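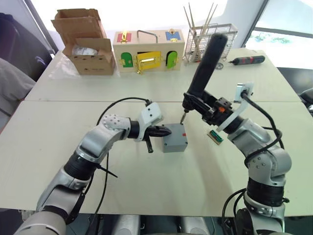 Category: Streaming & TV > Series Discussion > Renewals and Schedules

Flalto moving "Prunwood" to weekly episodes

galindo_viewer
Members may wish to note that Flalto has confirmed a change to the release of Prunwood. The second season will arrive one episode per week beginning in July, in place of the full-season release used the first time. The season has 16 episodes, so viewers who prefer to watch in one sitting will be waiting until well into the fall. I would be interested to read the views of other members. My own position is that the change is a mistake.

stagedoor425
I must respectfully disagree. The first season was discussed on this board for one weekend and then forgotten. The thread for the finale has 209 replies, and nearly all of them were posted within two days. A weekly schedule allows each episode to be considered properly – particularly the courtroom episodes, which many members admitted they had watched half asleep.

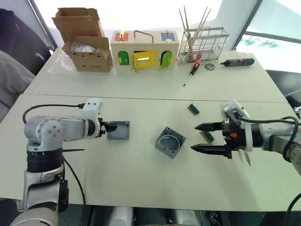 I would also point out that Dindcombe followed a weekly schedule on the same service, and its audience was still talking about it at the end of the run.

matinee_row_c
Dindcombe is a mystery with a question left open at the close of each episode. Prunwood is a family drama, and several of its first-season episodes had no real ending at all. They were written to run into one another. Unless the writers have changed their approach, a weekly viewer will receive forty minutes of people arguing in a kitchen and then nothing for seven days.

galindo_viewer
That is my concern as well. I would add that the subscription price has not been adjusted. Subscribers who joined for a single month in order to watch the first season will now be required to pay for several.

stagedoor425
With respect, that is a complaint about billing and belongs in the Subscriptions section. A member may also wait until the final episode is posted and then subscribe for one month. The option has not been removed.

quietcredits
I have no strong preference regarding the schedule. I would like to know whether the lead cast is returning in full. The announcement mentions "familiar faces," and I do not find that wording reassuring. The actress who played the older sister carried the first season, in my opinion, and I would not follow the show without her.

matinee_row_c
The cast list on the Flalto press page still shows her in the first position. I checked this morning at 9:30. The father is listed as a guest, which suggests a reduced part.

quietcredits
Thank you. That is helpful – although I am sorry to hear it about the father.

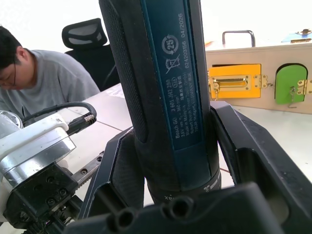

Label of a Bosch GO cordless screwdriver, 3.6V.

galindo_viewer
I accept the point about waiting. I maintain that avoiding spoilers for that long is not practical for anyone who reads this board.

stagedoor425
Spoiler tags are required for 100 hours after each episode, under the current board rules. I would support a longer period for this series if a moderator is willing to consider it.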